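Search this site Search

About Rukuveck

Table, whiteboards and cloths at our Ernside rooms
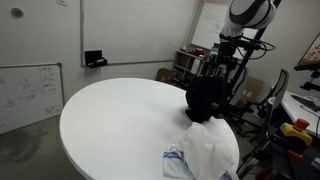 Photo: Samina Kiani / Rukuveck

Rukuveck is a small company that tests and sorts household textiles. We work for shops, hotels and makers who want to know how a cloth, a towel or a garment holds up once it leaves the packet. We are based at Ernside, on the ground floor, and there are 6 of us.

The company was started by Bernice Amissah, who had worked in hotel laundries and was tired of buying cloths that looked fine on the shelf and went thin within a season. She began by keeping samples and writing down what became of them. Other buyers asked to see her notes, and the notes became a business. Samina Kiani joined her the following July and now runs the day-to-day work.

What we do

Most jobs begin at the round white table. Items are taken out, handled, folded and compared, and anything worth talking over goes up on a whiteboard. We have two of these on the walls. One tends to stay full of notes and sketches for months at a time, with the odd printed sheet taped to it.

After that the work depends on the customer. A small job might be 80 cloths, washed and checked against a sample that has been kept back. A larger one can run up to 3000 pieces, sorted by weight, colour and condition, then folded and packed for return. We do not dye, print or repair anything. If you need that, we can suggest someone local.

Every job gets a written report in plain English. It says what we were sent, how we treated it and what we found. Photographs are included where they help. Our own record of past results is called Witness, and it now holds more than 1000 entries. Customers can ask for the parts of it that concern their own goods.

Where we are

We moved to Ernside from the Ueda building, where we had one room and shared a sink. The present rooms have a concrete floor, which takes heavy trolleys well and shows its age in places, and pale walls that make it easier to judge colour. Deliveries come to the side door. Please label each box with your company name and the job number we gave you.

Working with us

New customers are asked to send a short list of what they have and what they would like to find out. We reply with a price and a start date. Visits are welcome by arrangement, and tea is provided.

Prices on our standard list apply from January 1, 2026.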